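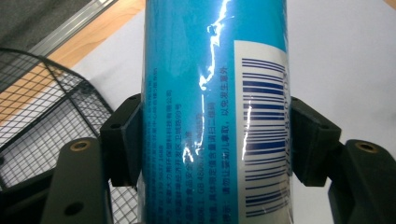
Barrera site, staff and management meeting on the picking work
6 May 2026
Minutes taken by Irina Ciobanu

Present: day shift leads, night shift lead, site manager, training, maintenance, two staff reps from packing, Walia (by phone for items 1 to 3).

Apologies: goods-in, who sent their points in writing.

Minutes of the last meeting were agreed, with one correction. The line saying packing had "accepted" the new rota should read "discussed".

1. Where the project is

Walia reported that the Flukitz arm will go on the small goods line first and stay there until the autumn peak is over. A second line will be looked at in November. Until then the arm takes single items only, and mixed orders stay with people.

The arm is being taught from picks done by our own staff with the hand-held grippers. Walia asked for 600 picks per product group before they will try a group on the arm. Cans and tins are done. Pouches are behind.

Packing asked who checks the recordings. Walia said they do, and they throw out any where the item slips or the hand stops halfway. Packing asked to be told when this happens, as people have been repeating work without knowing what was wrong with it. Walia agreed to send a short list each week.

2. Barcodes

Goods-in wrote that the fixed scanner misses codes that sit sideways on a can or tin, where the label follows the curve. Shiny surfaces make it worse. A person turns the can a little and tries again without thinking. The arm does not do this yet.

Walia said a second attempt with a small turn can be added. In the meantime people using the grippers should hold cans so the pads stay clear of the barcode where possible. Training will add this to the bench sheet.

The night shift lead asked whether slow scans on the arm line will be counted against the shift. The site manager said no, arm stoppages are logged separately in Stikitz. The night shift lead said they had shown up in the shift totals last month. Site manager to check.

3. Gripper pads

The pads wear faster than expected. Maintenance showed a pair with the edge lifting and bits torn away at the bottom.

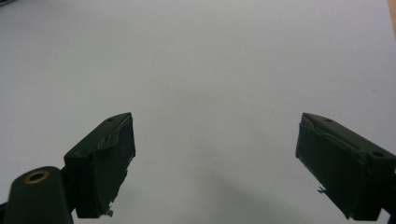
Maintenance had been told to change pads at the end of each month. It was agreed that this is too long and that they will go by condition. Anyone who sees a lifted edge or frayed material should stop using that gripper and hand it in. No one is to trim or glue a pad at the bench.

Spare pads are kept in the maintenance cage, which is locked at night. The night shift lead asked for a box on the line. Agreed. Walia will send 40 pads, and maintenance will reorder after that from the site budget. The site manager was not happy about the site paying and will take it up with Walia outside the meeting.

Walia left the call.

4. Jobs and hours

The reps asked for a plain statement on jobs. The site manager said there will be no compulsory redundancies on the small goods line this year. She could not speak for next year. Two agency places will not be renewed when they run out. The reps asked for it to be recorded that they see this as a loss of jobs, and that the people in those places should hear it from the company before they read it in these minutes. The site manager said she had spoken to both of them.

There will be a new role, line minder, paid at the packing lead rate. It covers clearing stoppages, logging them and picking by hand when the arm is off. It will be advertised inside first. The reps asked that night shift get the same chance of training, which so far has only been run in the day. Training will put on a night session.

5. Gripper work and sore hands

Several people have said that squeezing the gripper for a full shift hurts the thumb and wrist. A survey went out to the 108 staff on site and around half replied. Most of those who had used a gripper wanted shorter turns.

Agreed: no one does more than 2 hours on the gripper in a shift, and not in one go. Leads to plan the swaps. Time on the gripper is not to be measured against the normal pick rate. One of the reps said some leads are still reading out pick rates at the bench. Leads were asked to stop.

6. Any other business

The lights over the last gripper bench flicker. Maintenance has the job on its list.

The lockers by the old pack line will be moved to make space for the guard fence. People will get notice before this happens.

Actions

Walia: weekly list of rejected picks; second scan attempt; pads.
Site manager: Stikitz totals; pad costs; line minder advert.
Training: bench sheet; night session.
Maintenance: spares box on the line; lights.
Leads: gripper swaps.

Next meeting to be fixed once the pouch picks are finished.

Last updated: November, action list checked

Contact: Irina Ciobanu, Barrera site office | © Barrera | Back to top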